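My second evening with the Trareden record

On Monday I finally bought the second album by Trareden, from the small shop in Condinbridge. I had waited for it since July. My copy is number 811 of 1000, written by hand on the back of the sleeve, and I must say this small number makes me happy.

The first album was quiet, almost shy. It had two guitars, a soft voice and very little drum. The new one is louder from the first minute, and at the beginning I did not like it.
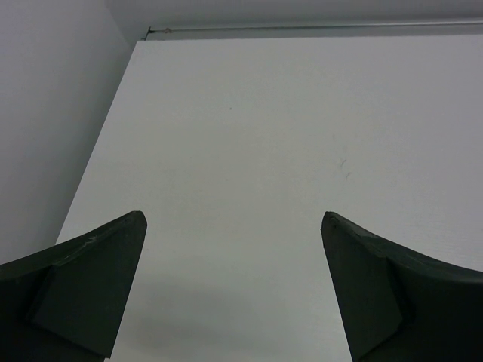

The song which changed my opinion is called Caputo. It is the longest on side one and it has almost no melody for the first half, only a low organ note. I thought of a surface as smooth and matte as the pale grey one in the photo, where the colour becomes a little cooler to the right and you notice it only if you look slowly. Then the bass comes, and after it the whole band, and I had to turn the volume down for my neighbours.

Side two is less strong for me. Gendinholm is a pretty song, but the singer repeats the last line too many times.
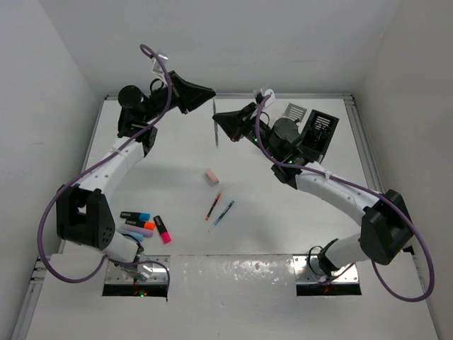 The closing song makes it good again. It has the old acoustic guitar, and you can hear the fingers moving on the strings. I have played it four times this evening and I will play it once more before I go to bed.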